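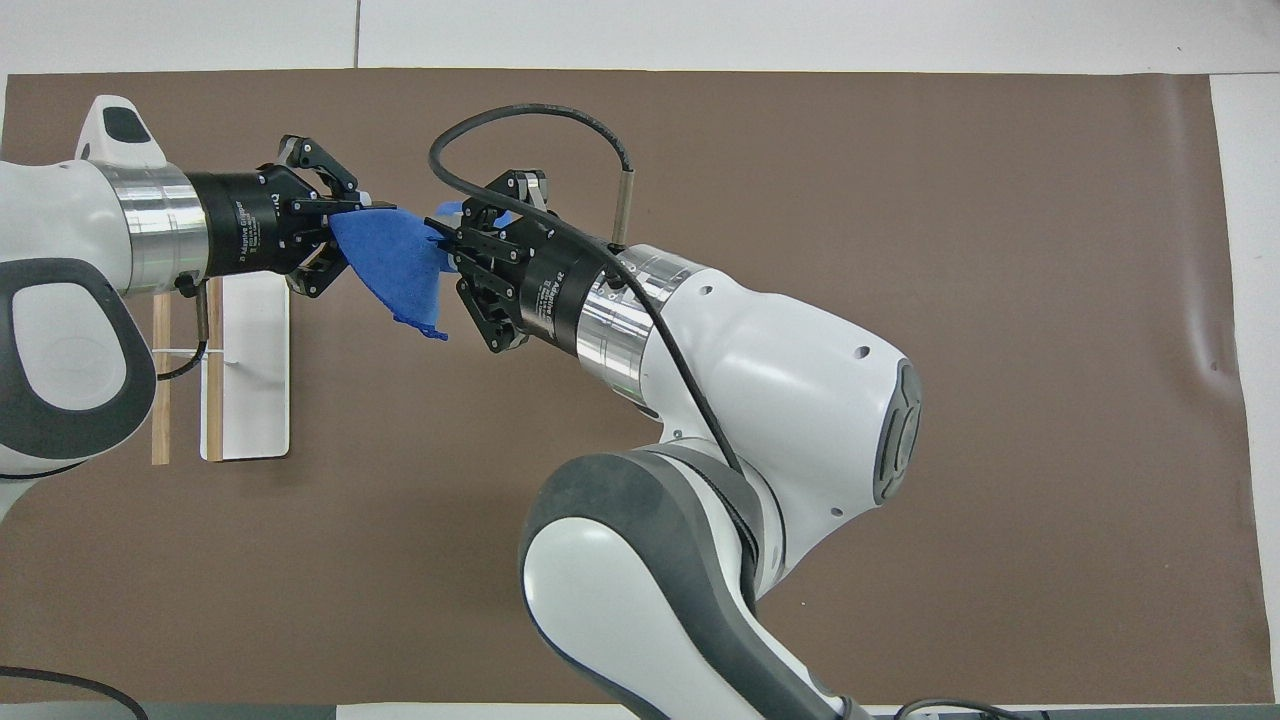

How does a robot fold a towel?

It grabs a corner, finds another corner, pulls the cloth out flat, and brings the edges together, checking with a camera after each move. A small towel takes most people a few seconds. A robot can take a lot longer, and I'm going to tell you why, because I've spent two weeks with a kit that lets you try it at home or in class.

The kit is called Turkell, and it's made by a company named Nandura. It's for ages 12 and up, although my niece is younger than that and did most of the building while I read the instructions out loud. (She says I read too slowly.) You get two small arms, two grippers, a camera on a stand, a bag of screws, and three squares of cloth. You need your own laptop and a table that doesn't wobble. Ours wobbled. We moved to the kitchen floor.

What is a gripper, anyway?

A gripper is a robot's hand. Yours has four fingers and a thumb, and under the skin there are bones and joints that let everything bend. Lots of robot grippers make do with just a couple of fingers. Look at the black ones holding the blue cloth: they're made of plates joined together with pins and screws, and each gripper has one finger angled up and one angled down. The cloth gets pinched between them.

You can try this with your own hands. Tuck away everything except your thumb and your pointer finger. Now pick up a sock by the toe. Easy! Now try to button a shirt. Not so easy, and you have years of practice.

The words printed on one of those black grippers are "Adaptive Gripper." To adapt means to change so you fit with what's around you. When you put on a coat because it got chilly, you're adapting. An adaptive gripper is one that can change how it holds things to suit different shapes. The grippers in the Turkell kit are much simpler. They open and they close, and you tell them how far.

Why is cloth so hard?

Pick up a wooden block. Turn it upside down. Still a block, right? Same corners, same sides. A robot can learn the shape of a block once and use what it knows over and over.

Now pick up a T-shirt and drop it on the floor. Pick it up and drop it again. It landed in a different heap, didn't it? You could drop that shirt all afternoon and never get the same heap twice. So the robot can't just remember where the corner was last time. It has to look for it, and the corner might be tucked underneath where no camera can see it.

Cloth also sags. When two grippers hold a piece up in the air, the middle droops down and makes folds and points, and some of those points look an awful lot like corners. People who work on this have a word for things that squash and flop and change shape: deformable. (Say dee-FORM-uh-bull.) Towels are deformable. So are noodles, bread dough, shoelaces, and my cat.

Why use two arms?

Try folding a towel with one hand behind your back. Go on, I'll wait.

You probably used the table, or your chin, or your knee. Robots don't have chins. With two arms, one can hold still while the other one moves, or they can both pull gently until the wrinkles come out. Pull too little and the cloth stays bunched up. Pull too hard and it pops out of somebody's fingers. Our first good pull ended with the cloth flying onto the dog.

The arms also have to stay out of each other's way. You know where your elbows are without looking, even in the dark, and you hardly ever punch yourself by accident. A robot has to work it out with numbers. The computer keeps track of how far every joint has turned, and from that it figures out where each arm is. Then it plans a path so the arms don't bump.

What the Turkell kit does well

The lessons start small, and I liked that. There are 14 of them. In the first one you only open and close a gripper, and my niece made it "talk" like a duck for a good long while. By lesson 5 you're picking up a cloth by one corner. The two-arm lessons come after that, and they're where the real fun is.

You program it with colored blocks on the screen that snap together, so you don't have to type. If you want to type, there's a button that shows you the same program in words. I wish I'd had that button when I was a kid.

The book that comes with it is by Marjatta Hirvonen, and it's funny. She draws the two arms as a pair of grumpy neighbors who have to share one blanket. It explains joints and cameras better than I can, so if anything on this page was confusing, blame me and read her.

What I didn't like so much

The camera gets mixed up when the cloth is close to the color of the table. The kit's white square on our white kitchen tiles was hopeless. The arm kept reaching for a bit of bare floor! We put brown wrapping paper under everything and switched to a darker cloth, and it got much better – but the box should tell you that, and it doesn't.

The screws are tiny. Have a grown-up nearby for the building part, and work over a tray.

It's also slow. The box says the kit can do up to 23 folds on one battery charge, and we ran out of patience before we ran out of battery. If you're hoping it'll do your laundry, it won't. The arms can only lift something the size of a washcloth.

I also borrowed the Petard kit, which has one arm and costs less. It's good for stacking cups and it goes together faster. For cloth, though, one arm gets frustrating in a hurry, for the same reason you wanted your other hand back a minute ago. Our library had a third set, from Desjardins, but the power cord was missing so I can't tell you a thing about it.

Something to try without any kit

You need a friend, a washcloth, and a blindfold. Put the blindfold on yourself. Your friend drops the cloth in a heap on the table. Your friend is now the camera, and you're the arms. You can only use a thumb and one finger on each hand, and you can only move when your friend tells you where to go: left, right, up, down, open, close.

See if you can fold the washcloth in half. Then swap places. My niece and I were terrible at it, and we argued the whole time about whose left we meant. Programmers have that problem too, so you might want to agree on it before you start.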